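Nogueira Small Estate Affidavit Kit

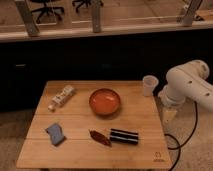 Who can use the small estate kit?
Any adult heir or named executor of an estate that holds no real property and is not already open in probate court. Creditors need a different form, sold separately as the Besside Claim Packet.

The kit contains 17 pages: the affidavit, an asset schedule, a notice to heirs, a receipt and release, and filing instructions. Forms are supplied as fillable PDF files and as a printed set on letter-size paper. The text was last revised in July 2020 under the direction of Zulmira Louro, forms editor.

Completing the affidavit
The online interview has five sections. Answers are saved after each section and can be changed until the final forms are generated. The asset schedule accepts up to 600 entries – larger estates should attach a continuation sheet. Bank and vehicle entries are totaled automatically. Debts are listed on a separate line and are not subtracted from the gross value.

Signing
The affidavit must be signed before a notary. Do not sign it in advance. The receipt and release is signed by each heir when property is handed over.

Delivery
PDF files are available on payment. Printed sets ship within eight business days.

Not included
Court filing fees, certified copies of the death certificate, notary charges, legal advice.

Also see: Stindlow Simple Will, Dornitz Power of Attorney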